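Moving to a smaller town, one September later

4 min read

Filed under: Home & Away

We moved to Tokbridge in September, with a rental truck and 82 boxes. I numbered them all in marker and wrote the list in a notebook, then packed the notebook in one of the boxes. It turned up in box 23.

Several people have asked whether the move was worth it. I can't give one answer, so I have split it up by subject.

The house

The house is older and smaller than our apartment was. It has one closet upstairs and a pantry that is too narrow to stand in with the door shut. We gave away a couch, two bookcases and most of the camping gear in the first month. I miss the couch.

The heating was the main surprise. The furnace is loud and the back bedroom stays cold whatever we do. We hung a heavy curtain over the window and put a rug down, and that helped more than the space heater did.

Getting around

I drive more than I used to. The bus to Nisel runs every hour until early evening and takes 20 minutes if the crossing gate is up. On Monday the library is closed, and so is the bakery, and I still forget this and walk down there anyway.

The walk itself is good. It goes along the creek, past the old feed store, and there is a bench where the path turns. In winter it was icy and I stayed off it.

Food

There is one grocery store and it closes at nine. The produce is fine and the bread is not. We cook at home most nights, which has been cheaper. When we don't, we go to Phetsri, the Thai place next to the hardware store. The green curry is the thing to order – ask for it medium, as hot means hot.

I had planned to grow vegetables the first year. The deer ate the beans and the lettuce bolted while we were away for a week. The tomatoes did all right. I spent more on fencing than I saved on food, and next year I am keeping to tomatoes and herbs.

Flowers have been easier. The previous owners left bulbs along the front walk, and in spring they came up without any help from us. I had never paid attention to tulips before, and now I look at them wherever they are.

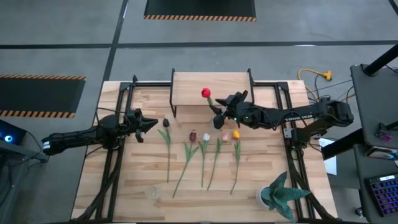 Work and the internet

I work from home four days out of five. The first provider could not get a line to our street, so we had 11 days of using my phone for everything. The line is in now and it drops out in heavy rain, but only for a minute or two.

The fifth day I go in to the office. It is a long day and I leave before it is light for half the year. I would not want to do it twice a week.

People

The neighbors on one side brought over a pie the first weekend. The ones on the other side took until spring to say hello, and we now get along with them better. I joined the library book group and have finished about half of the books.

We signed the lease for another year last week. I still have four boxes to open.

Related posts
What I got rid of before the move
A cold bedroom and what helped
Fencing out deer on a small lot
Day trip: Nisel by bus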